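# Automation of table clearing at Allby

**Table clearing at Allby** is a workplace automation project in the staff kitchens and catering rooms of the furniture supplier Allby. It covers the removal of crockery, utensils and small appliances from shared tables by a fixed robot arm. Planning was done in simulation by the engineering firm Tenow, and the changes to staff duties were handled in a separate program named Kivi. The project is mainly cited for its treatment of job descriptions and shift patterns.

## Background

Before the project, tables in the Allby catering rooms were cleared by hand at the end of each meal period. Kitchen assistants carried items to the wash area, wiped the surface and reset the room. The work was spread over short shifts, many of them split between morning and late afternoon. An internal review by Davoud Talebi, then head of site services, recorded 2,722 clearing rounds over the review period. It found that 777 of them had started late, most often when an assistant was also covering the serving counter.

Talebi's report recommended automating the pick-up step only. Washing, wiping, food handling and contact with guests were to remain with staff. A first proposal, which also included automatic loading of the dishwashers, was dropped in May after objections from the kitchen assistants, who considered the loading area too narrow to share with a machine.

## Simulated work area

Tenow built the work area as a rendered model before any floor space was assigned. The model contains a wooden table, red chairs and a set of ordinary tableware, together with things that are not tableware but are often left on a table. Mobile phones belong to this second group. The handling rules require that personal items be recognized and left in place until a member of staff has dealt with them.
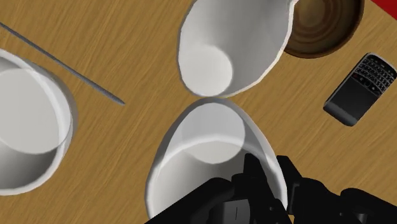
Grasp planning is the part of the work most affected by the shape of the crockery. Open vessels can be held by the wall, with one finger inside and one outside, but this requires clearance on both sides. Where vessels stand close together, the planner has to choose an order of removal. Flat dishes and thin utensils are treated as separate classes. A grasp that fails the clearance check is passed to the attendant as an exception, and the arm waits.

Each test layout was run 900 times with small changes in object position. Results were sorted by type of exception, and the list was reviewed with kitchen staff, who were asked which cases they would expect to settle by hand. Several rules came out of these reviews:

- Knives are not moved while an attendant is inside the marked area.
- Kettles are always treated as full.
- Fixed appliances, such as coffee machines, are obstacles and are never gripped.
- A book or other printed matter is handled as a personal item. 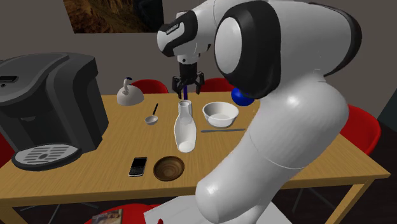
*Simulated work area with the arm above the table, showing the vase, kettle, ladle and coffee machine.*

## Changes to staff duties

The Kivi program replaced the post of clearing assistant with that of room attendant. An attendant is responsible for 2 rooms at a time and carries a handheld unit on which exceptions are shown. Typical tasks are removing personal items, freeing objects that stand too close together, and confirming that the table may be wiped. The attendant can stop the arm from the handheld unit or from a switch at the door.

Training was led by Ojārs Dambrauskienė, a former shift supervisor. The course dealt with safe distances, restart procedures and the reading of exception messages. The original messages used terms from the planning software and were rewritten after the first training group reported that they could not tell a blocked grasp from a lost object. The revised wording names the object and the action needed.

Split shifts were reduced, and most attendants now work a single continuous shift. Less lifting and carrying is required, while walking between rooms has increased. Attendants have also reported more interruptions, as exceptions from both rooms may arrive together. A queue function was added to the handheld unit in response, with knives placed ahead of all other items.

## Pay and representation

The attendant post was placed one grade above the former post. Employees who did not wish to retrain were offered places in the wash area or at the serving counter. An agreement signed on 20 Jul 2021 states that exception records may be used for maintenance and planning but not for the assessment of individual employees.

## Related projects

Gamwood, a conference center operator, adopted the Kivi training material for its own banquet staff without installing an arm. Its version keeps the rules on knives and personal items and omits the sections on restart procedures.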